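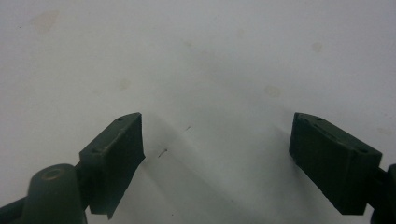
The Mundevus gripper with both jaws open over the white surface.

August 22, 2026

Went into the shop early even though we're closed weekends. The trial on the Mundevus kit ends soon and I'd barely had it in my hands all week with the Jeltside order taking up everyone's time. Parked in the back, let myself in, made coffee. Hot already by the time I had the lights on.

The kit is the hand-held version. You squeeze the handle and the jaws close, and the camera records what the jaws are doing. You do the job yourself as many times as they ask for, send the recordings in, and they send back a program for the arm. The arm is a separate purchase. Kadir keeps calling the gripper a demo, but it's the same tool we'd be using every day if we buy, so I wanted to find out what it's like to hold for a whole morning.

Started with hinge cups. Pick one out of the tray, set it down on a mark, open, back off. The first few were bad. I kept coming in too low and bumping the surface before I had hold of anything. The manual says to bring the tool in with the jaws wide open and pause before closing, and once I did that it went better. The pause feels silly when you're doing it. My hand wants to just go.

The jaws are a dark green, matte, with chunky blocks at the ends. I like them more than I expected to. The cups are small and I figured big blocks would be clumsy, but with the camera view you can see both inner faces coming in and line them up on the part. What I don't like is the shadow the jaws throw between them when they're open. With a dark part on the table I lost the edge of it in there more than once. Tried turning off the overhead light and using the bench lamp from the side, and that was worse. Put the overhead back on and left it.

Stopped to read the part of the manual about lighting. It says even light, no direct sun, plain background. We have the even light and the plain background. It doesn't say anything about the shadow. Wrote that down for the call.

After the cups I did the small brackets, which are what we'd really want this for. Şükran packs those by hand now, a pair to a bag, and she's fast, but she's out for part of September and whoever fills in won't be. The brackets have a bend in them and don't sit flat. If you grab them across the bend they swing when you lift. If you grab them by the long leg they stay put, but you have to turn your wrist over to get there, and after a while that hurts. By the end of the batch my forearm was shaking a little and I quit. Did 34 good ones. The software throws out the bad ones for you and shows the reason in red. Mostly mine said "too fast."

That is my main complaint, the weight. It isn't heavy when you first pick it up. It gets heavy. There's a wrist strap in the box and I tried it both ways and it only moved the sore spot. Eylül has smaller hands than I do and she said the same thing on Thursday after a much shorter session. If they want us to record a full set for each part, we'd have to split it between people, and then I don't know if it matters that we all hold it differently. Another one for the call.

Müzeyyen phoned in the middle of this to ask if I'd be home for lunch. Said probably. I wasn't.

Uploading was easy. Plugged it in, it found the recordings, asked for a name for the task, done. It took a long time on our line, though. I swept the floor and broke down boxes while it ran. It stalled once near the end and I had to start that file over, but it didn't lose anything.

Ate my sandwich at the bench and went through the prices again. The gripper alone is 600 dollars. The first program for one part is another 1,000, and they haven't given me a straight price for the second part or the third. The sales sheet says "reduced rate for additional tasks" and leaves it there. Güven at Aydoğan has had the kit since March and I called him to ask what he pays. He didn't want to give the number over the phone but he said to get it in writing before signing anything, and to ask what happens when a part changes. They changed a clip, hardly any difference to look at, and had to record the whole thing again and pay for it again. He's still happy with it overall. He said the arm does its clips all day and he's stopped checking on it. He also said support is good if you get hold of them before noon and slow after that.

I asked him about the weight too. He hung his from a spring balancer over the bench, the kind you use for an air driver. We have one of those in the cabinet from when we did the door kits. Found it, no hook. Looked through two drawers of hooks and none of them fit. Will buy one Monday.

Did one more short set after lunch, just washers, to see how it handles something thin. It doesn't, much. The blocks come down on the surface before they get under the edge, and then you're pushing the washer around. I got some by tipping it up against a ruler, but an arm isn't going to have a ruler. There's a set of thin tips listed in the catalog, not included in the trial. The jaw blocks have small round holes along the top and I thought those might be for the tips, but the manual doesn't say and I didn't want to start taking apart something I have to send back.

Wiped the tool down, put it in its case, charger in the side pocket. The case is good. Foam cut to fit and a latch that closes properly.

So where I am with it. For the brackets I think yes, if the recordings come back as something usable, and I'll know that in the week. For washers no. For the cups it would work but Eylül does those between other things and I can't see spending the money. I'd buy the gripper and one program and wait on the rest. Kadir wants the full package, arm and all, before the end of the quarter. I told him I'd write up what I found and we'd go over it with the numbers from Mundevus in front of us. He'll say I'm being slow. We bought the label machine fast and it's under a tarp.

For the call:
Shadow between the jaws, dark parts. Is there a light that goes on it?
Does it matter if different people record the same part?
Price for second and third task, in writing.
What counts as a changed part?
Thin tips, and can we try them before buying?
Extending the trial a week.

Locked up around three. Stopped at the Milodwood store for milk and peaches. Forearm still sore, had to hold the phone in my other hand tonight. Müzeyyen made the cold noodles and we ate outside. Need to remember the hook.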